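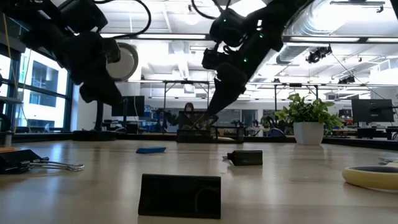

Wednesday, March 6, 2019

Bench log, small items on the long table. Continues the surface notes from October.

Purpose today: settle the short list of desk objects, weigh and label them, and find out whether the glossy top is going to give trouble. Edeltraud wants the list fixed before she orders duplicates. I would like it fixed before anybody borrows the tape again.

Table top

Wiped down with a damp cloth, then a dry one. The finish is still shiny enough to throw back the ceiling lights as long streaks, worst when you stand at the front edge and look toward the plant. With the front row of lights off, the streaks are fewer but the near half of the table gets too dim to read a label comfortably. Left all rows on for the rest of the day.

Slide check: put the blue flat piece on the table, pulled sideways with the spring scale. It sticks, then goes in jumps. The masking tape roll lying flat goes smoothly and at a lower pull. Did not write down the pull values. The hook kept slipping off the blue piece and I don't trust any of them. Repeat with a loop of thread.

Level check with the Moser level, both directions. Slight fall toward the right edge. A tape roll stood up on its rim starts moving on its own after a few seconds, so the roll stays flat from now on. One folded card under the right rear foot brought the bubble back to the middle. This is a stopgap. The foot has a thread and should be adjusted properly, but the locknut is painted over and I did not want to force it.

Items

Binder clip, black, silver handles. Keep. Handles folded out to one side. With one handle up it rocks when the table is bumped. Store it with the handles out or the spring creeps, according to Viktória. I have not seen that myself.

Blue flat piece. Keep for now. Light, soft enough to take a dent from a fingertip, recovers slowly. Picks up dust from the table on the underside. Needs a wipe between days.

Masking tape, yellowish, one roll. Keep. The free end lifts. Folded a short tab under and pressed it down, which held through the afternoon. Weight will change if people use it, so this roll is marked on the inside of the core as bench stock. Use the Dultier roll in the drawer for actual taping.

Small black power block with the short lead. Undecided. The lead has a memory from being wound up and turns the block a few degrees each time it is set down. Tried straightening it by hand, no lasting effect. Either tape the lead (changes the item) or replace the block with something that has no lead. Viktória prefers to leave it in because a real desk has leads on it. I see the point but want a fixed resting position.

Dark upright stand. Keep. Sits on its long edge, does not tip when the table is knocked with the heel of the hand. It hides whatever is directly behind it if you sit low, so it goes at the front near the middle and nothing small goes in line with it.

Small gray metal piece. Moved behind the tape roll twice today and missed both times when clearing up. Too easy to lose at the right edge. Proposed: shift it one hand's width inward and mark the spot with pencil.

Weights

Used the Mikidell kitchen scale. Zero drifts for a while after switching on, then settles. Check weight of 200 g read correctly after that. It was 5 g off before. Let it stand for 30 minutes before weighing anything. Item weights go on the sheet tomorrow, after a proper warm-up — today's are struck out.

Spacing

First try had everything too close to the middle and it was hard to lift one thing without brushing the next. Spread out toward both edges, leaving a margin all around. Reference line drawn in pencil parallel to the front edge, 580 mm long, ends marked with short ticks. Pencil wipes off this finish very easily, including with a sleeve. Look for something better. The Tuvora film marker was suggested, but it has to be tested on the underside of the table first.

Open points

Adjust right rear foot, remove card.
Repeat slide check with thread loop.
Decide on the power block (V. and I, with E. present).
Weigh all items after scale warm-up.
Test marker on underside.
Ask if the plant can stay where it is. Leaves drop onto the counter when it is watered late, and one was on the table this morning.

Related entries
Surface notes, October: gloss and ceiling lights
Spring scale: hook replacement
Drawer contents, long table
Labels that come off cleanly

Bench log kept by Viktória Gulyás and Edeltraud Widmer's group | Contact | Back to top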